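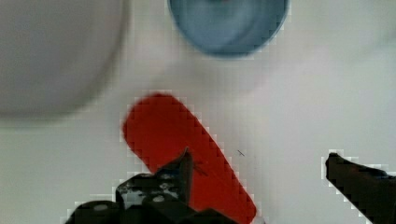 募集公告の「上書き訂正」をやめるべきである

2019年9月22日

公的機関の職員募集では、公告が一度出たあとに内容が変わることがある。申込期間の延長、採用予定数の増減、受験資格の読み替え、試験会場の追加、提出書類の差し替えなど、変更の種類は多い。変更そのものは避けられない。予算の確定が遅れることもあれば、退職の申出が公告後に出ることもある。本稿で問題にするのは変更の有無とは別の点、すなわち変更の記録の残し方である。

現状では、公告のPDFが同じURLのまま差し替えられ、どこが変わったのかが本文にもページにも書かれないことが多い。以下ではこれを上書き訂正と呼ぶ。筆者の意見は単純で、募集公告については上書き訂正を全面的にやめ、版番号、変更日時、変更箇所、旧版の四つを必ず公開すべきだと考える。

調査の範囲と数字

筆者は六月に、求人集約サイトVasoの「公的機関」区分に載っていた公告のうち、原本のURLが記載されているもの1013件を対象として、申込締切までの間の内容変化を記録した。取得は毎日同じ時刻に行い、文書比較ソフトのHisturixで前日分と突き合わせた。書体やページ番号の変化、ファイルの作成情報だけの変化は除外してある。

本文に実質的な変化があった公告は70件だった。このうち53件は、変更があったことを示す記載が公告にも掲載ページにもなかった。また、70件のうち14件は、受験資格または申込締切に関わる変更だった。

母集団はVasoの掲載分に限られるので、この比率を公的機関全体に広げて読むことはできない。Vasoは大規模な機関の公告に偏っており、町村や一部事務組合の公告はあまり拾っていない。一日一回の取得では、同じ日のうちに変更され、さらに元に戻されたものも検出できない。それでも、上書き訂正が例外的な事故の域にとどまっていないことは、この範囲の数字からでも言える。

変更の中身

実質的な変更といっても影響の大きさは一様でない。便宜上、次のように区分した。

A区分:応募できるかどうかを左右するもの。年齢の基準日、必要な資格や免許、学歴要件、実務経験の算定方法、申込締切。

B区分:応募の準備を左右するもの。試験科目、出題範囲、提出書類、証明書の有効期限、写真の規格、会場。

C区分:応募するかどうかの判断に影響するもの。採用予定数、給与、勤務地、任期、更新の有無。

D区分:連絡先の電話番号、担当課の名称、誤字。

一般にはA区分が最も重大とされ、筆者もそれに異論はない。先の14件はすべてここに入る。ただし、応募者の側で実害が出やすいのはむしろB区分であろう。A区分の変更は、影響を受ける人が問い合わせをするため表に出やすい。B区分の変更は、応募者が旧版を印刷して手元に置き、それに沿って書類をそろえてしまうと、不備の通知が届くまで発覚しない。不備として処理された書類は、機関の側では応募者の誤りとして数えられる。旧版が公開されていなければ、応募者は自分が旧版に従っただけだと示すことができない。

典型的な例を挙げる。実務経験の証明について、公告の初版に「勤務先の証明書(様式任意)」とあり、数日後の版で「勤務先の証明書(様式第三号)」に変わったとする。初版を見て前の勤務先に証明書を依頼した人は、依頼をやり直す必要がある。勤務先が遠方であったり、すでに統合されて担当部署が変わっていたりすれば、再発行には相応の日数がかかる。この変更が周知されないまま締切を迎えたとき、書類不備の責任を応募者に負わせる根拠はかなり弱い。ところが公開されている公告には最初から様式第三号と書かれているように見えるので、外形上は応募者の見落としになる。

C区分も軽く扱うべきではない。採用予定数が「若干名」から具体的な人数に変わる場合はまだよいが、任期付職員の公告で「更新する場合がある」が「更新しない」に変わった場合、応募者が転居や退職を前提にした判断は根本から崩れる。

なぜ上書きが選ばれるのか

担当者が意図的に隠しているという見方を、筆者はとらない。多くは仕組みの問題である。

第一に、掲載システムの設計がある。広く使われているコンテンツ管理の方式では、添付ファイルを同じ名前で登録し直すと、リンクを変えずに中身だけが入れ替わる。リンク切れが出ないので、広報の担当から見ればこれが正しい手順になる。別名で登録して旧版も残す場合は、掲載ページの本文も編集し、承認を取り直すことになる。手間の差が、そのまま運用の差になっている。

第二に、公告と掲載の分離がある。正式な公告は掲示場への掲示や公報への登載であり、ウェブのPDFは写しにすぎない、という整理が今も残っている。この整理に立てば、写しの差し替えに手続は要らない。しかし応募者の大半が読むのは写しのほうである。掲示場の紙を見に行って申し込む人を標準とする制度設計は、現在の応募行動に合っていない。

第三に、訂正と変更の区別が曖昧である。誤記の訂正は担当課の判断で行い、内容の変更は決裁を要する、という内規は多くの機関にあるらしい。そうすると、決裁を避けたい変更は訂正として処理されやすい。試験科目の列挙から漏れていた一科目を加える行為は、担当課から見れば訂正、応募者から見れば追加である。どちらの立場から定義するかが決まっていない。

申込システムとの不整合

電子申込が普及したことで、別種の問題が生じている。公告のPDFと、申込画面の入力条件とが別々に管理されている点である。

申込受付システムのPrimerを例にとる。Primerでは、生年月日の許容範囲、資格欄の選択肢、添付書類の種類などを募集ごとに設定する。設定の変更はシステム側に時刻つきで記録されるが、この記録は応募者には表示されない。公告のPDFを差し替えても、Primerの設定が連動して変わるわけではない。反対に、Primerの設定だけが先に変わり、PDFが古いまま残ることもある。

この構成の下では、同じ募集に三つの状態が同時に存在しうる。応募者が保存した旧版のPDF、現在公開中のPDF、申込画面の条件である。三者が食い違ったときにどれを正とするかを公告に明記している例は、筆者の記録の範囲では見当たらなかった。「内容は変更される場合があります」という一文は頻繁に見るものの、優先順位については何も定めていない。

筆者は、公告の本文を正とし、申込画面の条件には対応する公告の版番号を表示する方式が妥当だと考える。申込完了の通知にも、申込時点の版番号を入れるべきである。これがあれば、後日の照会は版番号を伝えるだけで済む。応募者がどの版を前提に申し込んだかを、双方が同じ根拠で確認できる。

集約サイトの責任

Vasoのような集約サイトにも触れておく。集約サイトは原本から項目を抜き出し、独自の一覧表に組み直して表示する。この抜き出しは多くの場合一回限りで、原本が差し替えられても追随しない。締切が延長されたのに集約サイトでは旧い締切のまま「終了」と表示される、という状態は記録中に何度も確認した。

さらに、集約サイトの転載記事には、見出しに募集人数と「緊急」の語を並べ、本文では原本の文言を崩して言い換えたものが少なくない。言い換えの過程で「満年齢は基準日現在」という限定が落ちると、受験資格の意味は変わってしまう。転載者の注意が足りないのは確かだが、原本に機械で読める版情報がない以上、転載者が更新を検知する手段も乏しい。原本側が版番号と更新時刻を決まった位置に置けば、集約サイトに追随を求める根拠ができる。順序としては原本の整備が先になる。

提案

必要な措置を具体的に書く。

一、公告には版番号を付ける。初版を第1版とし、誤字の訂正であっても版を上げる。小数点つきの枝番は用いない。枝番を認めると、軽微な変更かどうかの判断が再び担当課に戻ってしまう。

二、公告の末尾に変更履歴の表を置く。列は版番号、変更日時、変更箇所、変更前の文言、変更後の文言とする。「記載内容を一部修正しました」という書き方は認めない。

三、旧版は別のURLで、少なくとも最終合格発表まで公開を続ける。旧版の各ページには、旧版である旨と最新版の所在を表示する。

四、A区分の変更を行った場合は、変更日から締切までに一定の日数を確保する。確保できないときは締切を延長する。延長の日数は公告の様式に最初から書いておく。

五、B区分の変更については、旧版に従って作成された書類を有効なものとして受け付ける。受付後に追加の提出を求めることは差し支えない。

六、申込画面と申込完了通知に版番号を表示する。

いずれも高度な技術を要しない。変更履歴の表はワープロソフトで作成でき、旧版の保存に必要な容量もわずかである。六については受付システムの改修が必要になるが、Primerには募集ごとの自由記載欄があるので、当面はそこに版番号を書き込む運用で代替できる。

予想される反論について

履歴を公開すると誤りの多い機関だという印象を与える、という反論がある。印象の問題は確かに生じるだろう。しかし応募者の一部はすでに旧版を保存しており、掲示板などで新旧の差を照合している。公開しない場合、誤りは隠れず、機関の説明だけが欠けることになる。印象の面でも有利とは言いにくい。

旧版が残ると応募者が混乱する、という反論もある。検索から旧版に直接到達する人がいるので、これは検討に値する。対策は前節の三に書いた表示の徹底と、検索エンジン向けに旧版を索引の対象外とする設定である。それでも誤って旧版を読む人は残るが、五の取扱いがあれば、その人が受ける不利益は限定される。

小規模な機関には負担が重い、という反論については、部分的に認める。人事担当が一人で、他の業務と兼ねている町村では、決裁の回数が増えるだけでも負担になる。筆者の案は版を上げることを求めるもので、決裁の段数までは指定していない。D区分の変更は担当課限りで版を上げてよいとすれば、増える作業は表への一行の追記と旧版の移動に収まる。広域の共同試験を実施している地域であれば、様式の管理を共同側に寄せる方法もある。

法令上の根拠がない、という反論は、筆者には理由として弱く思われる。募集の内容を応募者に正確に知らせることは、根拠規定の有無にかかわらず、試験の公正の前提である。調達の分野では、仕様書に変更があれば質問回答書や訂正公告が出され、参加者の全員に同じ情報が渡るよう手順が組まれている。物品の購入に求められる水準の記録が、人の採用で省かれている状態には合理性がない。

先行する運用例

記録の対象には、すでに近い運用をしている機関もあった。研究支援機関のHolandaは、任期付の技術職の公告に版番号と改訂表を付けている。筆者が見た時点では第3版まで進んでおり、第1版と第2版も同じページから読むことができた。改訂表には、実務経験の年数に非常勤の期間を含めるかどうかの文言が変わったことが、変更前と変更後を並べて書かれていた。

Holandaの方式にも不足はある。変更の日付はあるが時刻がない。締切当日に変更があった場合、日付だけでは申込との前後関係が確定しない。また、申込画面に版番号は出ておらず、応募者は自分で控えておく必要がある。とはいえ、旧版の文言を誰でも確認できるという一点だけで、上書き訂正の公告とは照会のしやすさが大きく異なる。他の機関が様式を検討する際には、この改訂表をそのまま出発点にしてよい。

応募者の側でできること

制度が変わるまでの間は、応募者が自分で記録を残すほかない。公告のPDFは見つけた日に保存し、ファイル名に取得日を入れておく。申込の直前にもう一度取得し、初めに保存したものと比較する。Histurixのような専用の比較ソフトがなくても、本文を文字として書き出せば、一般の文書ソフトの比較機能で差は分かる。申込画面は、入力を確定する前に全項目を印刷または保存しておく。

照会は電話よりも書面か電子メールがよい。電話で「旧い公告でも構いません」と言われた場合は、日時と内容を書いたメールを担当課に送り、記録を残しておく。返信がなくても、送信した事実は後の説明に使える。

ただし、こうした自衛を応募者に求めることを前提にした制度は適切でない。保存と比較の手間をかけられるのは、時間と機器に余裕のある人に限られる。公告の版を管理する義務は、公告を出す側にある。次年度の募集様式を見直す機関は、まず変更履歴の表を末尾に加え、旧版の掲載場所を決めるところから着手してほしい。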